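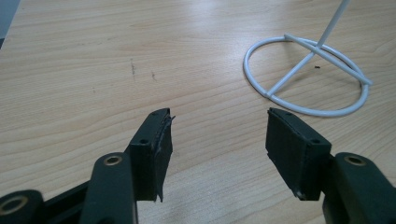

I fell for pale wood the way some people fall for puppies, fast and without reading up on it first. My table cost me $130 secondhand (the chairs were another 40, and I should've walked away from those), and I've been fussing over it ever since!

Light tops show everything. Pencil, shoe rubber from that time I stood on it to change a bulb, the underside of every cheap bowl I own. My neighbor Neusa Rezende refinishes furniture in her garage, and she told me to put the scouring pad down. Start with a plain white eraser, she said, and go with the grain. Then a barely damp cloth, then a dry one.

I tried it one morning in September before coffee and got most of a gray streak off in 3 minutes. The other one is still there. I put the fruit bowl on it when my mother visits.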